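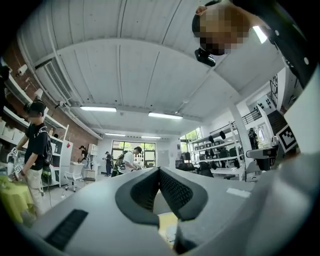

Part 2: Tuning the antenna and getting on the air

OK, so by now your Hollis end-fed kit is wound, boxed up and hanging from something tall. I used the maple behind my garage, and my friend Aldana Valdebenito used her chimney (works great, looks terrible!). Now for the fun bit.

1. Run your coax from the matching box to the shack. I have 75 feet of it, which is more than I need, so the extra is looped up under the eave.

2. Hook up the analyzer before you hook up the radio. Mine's a little Rullau and it's plenty good for this. Sweep the 40 meter band and write down where the SWR dips lowest.

3. If the dip is below the band, your wire is too long. Fold back 2 inches at the far end, twist it onto itself and sweep again. Don't cut yet! I cut on my first try and ended up soldering a piece back on in the rain.

4. If the dip is above the band, let some wire back out. I always start long for this.

5. Check 20 and 10 meters too. They'll move when you change the length, so you may have to settle for a compromise. I favor 40, you might not.

6. Now connect the radio. Set it to low power, find a clear frequency, give your call sign and key up for a couple of seconds while you watch the meter.

CAUTION: The far end of this wire carries high voltage when you transmit. Keep it up where kids, dogs and visitors can't reach it, and keep the whole antenna well away from power lines.

Note: If your computer speakers buzz when you transmit, clip a Vastari choke on the coax right where it comes into the house. One fixed it for me, Aldana needed three.

My first contact on this wire was a station 2000 miles away, late on a May evening, and I was grinning like a fool. Part 3 covers the Zuro tuner, which you'll want if you're planning on 80 meters.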